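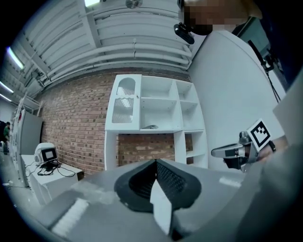
The workshop from gripper height, with the second gripper coming in from the right.

Two Grippers and a Brick Wall: Notes from the Tumdale Bench

When we started the hand-held gripper build at the Tumdale shared workshop, the plan was to be finished by May. We didn't say which May, and that has turned out to be the best decision in the whole project.

For members who have only heard the swearing through the wall, the idea is simple enough. You hold a gripper in each hand, do an ordinary chore with them, and record what the grippers see while you do it. Later the recordings go toward teaching an arm to do the same chore, at which point we will all have our evenings back. The chore we picked is putting small things away on shelves. It's a job most of us have failed to learn at home, so the arm will be in good company.

The soft fingers are the part we've spent the most time on. The black pads have a mesh-like texture on the inside and sit in a V, and they are our fourth attempt. The first set, printed hard, could pick up a screw box and nothing else. The second could pick up anything and then wouldn't let go of it. The third set we don't discuss, although one of them is still on top of the drill press if you'd like to pay your respects. The current pads give a little when they close, and on a good night they'll hold a tape roll without shooting it across the room.

The metal-jawed one is a different animal. Its jaw is silver and unforgiving, and the black-and-white square on the bracket above it is a marker that lets the software work out where the tool is. Please don't put stickers on it. Please don't put tape on it "just for a second" either. We lost 18 recordings to a bit of masking tape, and the log file for that evening makes very sad reading.

Money. The build has used up 3000 dollars of the shop's project budget, a figure that looked generous last fall and now looks like a rounding error in the cost of connectors. Most of it went on cameras and motors. A painful amount went on cable, which we buy by the spool and can never find. The boards came from Riquelme, who shipped fast and packed them as though they were going to sea. The gripper housings were printed here, in gray, the color that was left.

On the software side we're using Bivel, a small tracking program written by two members who would like it known that it's still a draft. It now starts on the first try most evenings. It also loses its place if you move quickly, so anybody recording has to put things away at the pace of somebody defusing a bomb. If you walk past and see a grown adult taking 4 minutes to set one object on a shelf, they are fine. Leave them to it.

The next step is the shelf test. We'll use the white unit against the brick wall, the one with the cubbies and the little arched window in its door. If you've been keeping things in it, now is the time to reclaim them. Anything still there when we start recording becomes part of the project and will be picked up, put down and picked up again until it has no dignity left.

After that we hope to take both grippers over to the Sosside shop and find out whether anything works in a room with different lights. Sosside has offered us a bench and half a kettle. Our own fluorescent strips have been pleasant to work under, and we expect to miss them.

Bench nights start at 7 p.m. and end when somebody locks up. You don't need to know any programming. Steady hands are useful, and so is a willingness to read part numbers out loud. If you have the short hex driver from the red tool roll, bring that too. We need it back before the fifth set of fingers.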